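The Empty Bin Problem

By Giuliana Cuervo

DURNPORT, 27 October 2021. Start with the bins. Not what goes in them, the bins themselves. Everybody in the Zovine building has too many and can't find one when they need it.

I spent 45 minutes last week looking for a place to put yarn. Had sixteen containers in the closet. Most had other containers in them.

The Baluyot sisters run a small shop on Sasedgate, ground floor, all storage. Baskets up front, soft stuff in back. They've been at it since July and already they've got opinions. Tall bins for things you grab without looking: scarves, gift wrap, rolled towels. Low bins for anything with a lid of its own. Wire for onions. Never wire for socks, I learned that one myself.

Soft-sided is what's selling. Light, cheap, folds flat when you move. Downside, it slumps. A thin wall wants something inside to hold it up, and the first week it sits on a shelf half full it starts to lean. The older sister stuffs hers with newspaper overnight. The younger one says don't bother, just fill it.

Rims matter more then you'd think. A raw edge frays or tears right where your hand goes. A rolled one gives you something to hold. Run a thumb along it before you pay. Small creases, fine, they mostly ease out. A split, put it back.

Then the bottom. Push on it. If it bows, no jars, no books. Cut a cardboard round and drop it in, takes two minutes with a dinner plate for a template.

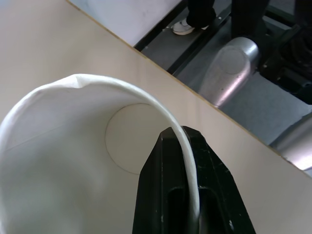

HOME & STORAGE

White is the hard color to live with. Looks great on a pale tabletop, rolled rim, clean inside, seam barely showing. Then somebody drops a pen in. The sisters keep white for linens and paper and push everyone else toward gray or tan.

My own closet: got rid of half. Kept two tall ones by the door, one for hats, one for the stuff that has to leave the house. Yarn is in a low one now. It fits, if I dont buy any more.

The shop is closed Mondays. Bring your shelf measurements, depth too.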